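Why does an insulated bottle keep cold water cold?

Leave a plastic cup of icy water on a bench in July and, if you live in Brarnville, it will probably stay cold, because July in Brarnville is miserable. Leave it there in summer and you will soon have a cup of something that tastes like bathwater. An insulated bottle does much better. It also costs more and makes a terrible clang when you drop it in assembly.

Heat is a busybody

Heat likes to go where there is less of it. Your drink is cold, the room is warm, so heat barges in. Grown-ups say "you're letting the cold out" when you stand at the fridge with the door open. They are letting you down, scientifically. Cold doesn't go anywhere. Heat comes in.

It has three ways of travelling:

Conduction is heat passing through things that touch. A warm hand on a cup is doing it right now.

Convection is heat being carried along by moving air or moving water.

Radiation is heat travelling as invisible rays, the way the sun's heat reaches your neck through all that empty space.

The cup and the bottle

A cup is a very simple machine for holding a drink. Most plastic cups have one thin wall, with your drink on one side and the whole world on the other. The top is wide open, too, so warm air can wander in for a visit.

An insulated bottle usually has two walls, one inside the other. Between them is a gap with nearly all the air sucked out. This is called a vacuum - the quiet sort, not the one that eats your Lego. With hardly any air in the gap, there is hardly anything to carry heat across it. Shiny metal helps as well, by bouncing back some of the heat rays.

The neck is narrower than the body, so the drink has less of an opening to the outside.

Pink plastic cup, white insulated bottle with a metal neck:

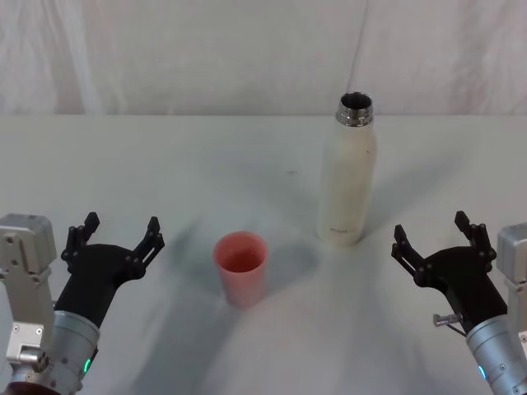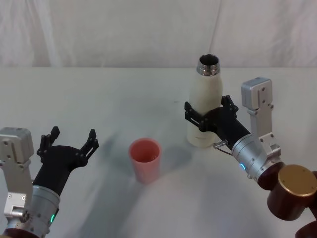 Try it yourself

You will need a plastic cup, an insulated bottle with its lid, a measuring jug, a thermometer and some patience. The patience is the hard one to find.

1. Pour 400 mL of cold water into the jug. Put half in the cup and half in the bottle.

2. Take the temperature of each and write it down. On paper, please, not on your brother.

3. Put the lid on the bottle. Stand both in the shade, side by side.

4. Wait an hour. Staring does not speed it up.

5. Take both temperatures again. Which one changed more?

If you're keen, do it all again with the lid off the bottle and see what colour your face goes when you compare the numbers.

A question from a reader in Norklow

"If the bottle keeps heat out, how does it keep soup hot?" It's the same trick backwards. The gap doesn't care which side the heat is on. It slows it down either way, which is more fairness than you'll get from most umpires.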